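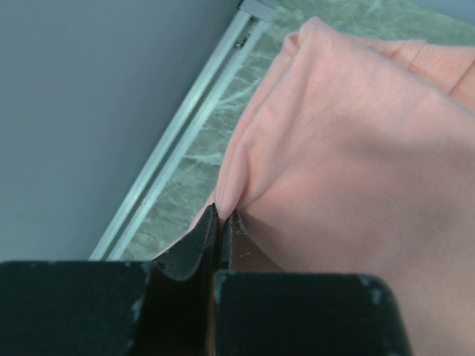 How to measure a savings campaign with a control group

By Drita Milošević
Last updated: 14th November

Many small banks send an offer to all their customers, count the new accounts and report this number as the result. The problem is that a part of these customers would open the account anyway. In this tutorial I show the method we use at Arden for our own mailings. You need only a customer list and a spreadsheet.

I will use the numbers from our April campaign for the Gadeo savings account, so you can check your formulas against mine.

What you need before you start

- An export of customers who are allowed to receive marketing messages
- The date each customer opened their last product
- A campaign code which is saved together with the new account (we use Perer for this, but any system with a free text field is fine)
- The full cost of the campaign, including printing and postage

Step 1. Clean the list first

Remove customers who already have the product, closed accounts and people who opted out. Remove also the staff accounts. Do this before you split the list. If you clean only the group that gets the mailing, the two groups are no longer similar and the comparison has no value.

After cleaning we had 2576 customers.

Step 2. Split it at random

Add a column called "random" and fill it with the formula =RAND(). Copy the column and paste it back as values, otherwise the numbers will change each time you touch the sheet. Then sort by this column.

We took the first 2000 rows as the mailing group. The other 576 rows became the control group and received nothing. Please do not let branch managers choose who goes where — they will put their best customers in the mailing group, with good intentions.

Step 3. Keep the control group quiet

This is the hardest step in practice. Tell the call center and the branches that these customers should not get the offer by phone or by email. A customer from the control group who asks for the account can of course open it. You only don't invite them.

Step 4. Wait, then count

Decide the closing date before you send the first letter. We use six weeks. On this date, count the new accounts in both groups, also the ones without a campaign code. Customers often forget the code, and the control group never had one.

Our result:

Mailing group: 356 new accounts from 2000 customers, 17.8 percent
Control group: 72 new accounts from 576 customers, 12.5 percent

Step 5. Calculate the real effect

Subtract the second percentage from the first: 17.8 minus 12.5 gives 5.3 percentage points. Multiply this by the size of the mailing group. The campaign brought us 106 extra accounts.

The cost was 1040 euros, so one extra account cost 9.81 euros. If we had divided by all 356 accounts, we would have reported 2.92 euros, and the next budget would be wrong.

Common mistakes

The control group is too small. With 50 people, two or three accounts more or less change the whole picture.

Two campaigns run at the same time. Our Shawky card offer once overlapped with a mailing by nine days and we had to throw away the results of both.

The same control group is used all year. Make a new random split for each campaign.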